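Equipment > Grippers > Soft goods handling

Gimis two-finger gripper with wrist camera

Gimis is the gripper we use for all our cloth work, and the research kit is now ready for other labs to order. Two tapering fingers, one small camera at the wrist, and a grasp-picking method trained on 2,000 garment pick-ups — every one of them from a loose heap, never a neatly laid shirt!
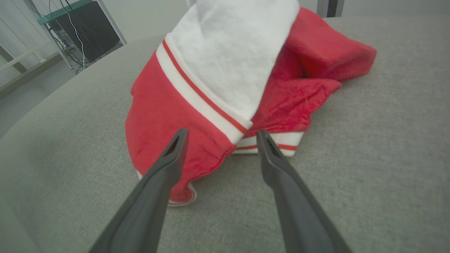
Solène Ferrand

Ribbed trim is a lovely thing to aim for. The stripes stand out well against plain red or white cloth, and our method, Sulero, scores edges and bands like these before it looks at the big soft folds. In the Bennani trials it needed 17 per cent fewer second attempts than picking the highest point of the heap. Dark, plain fabrics are still harder, and we're working on those now.

The kit includes the gripper, camera mount, trained model and 5 spare fingertips. Orders placed by 26th March ship in April.

Shares: 17 | Comments: 5

Contact Pandside | © Pandside | Back to top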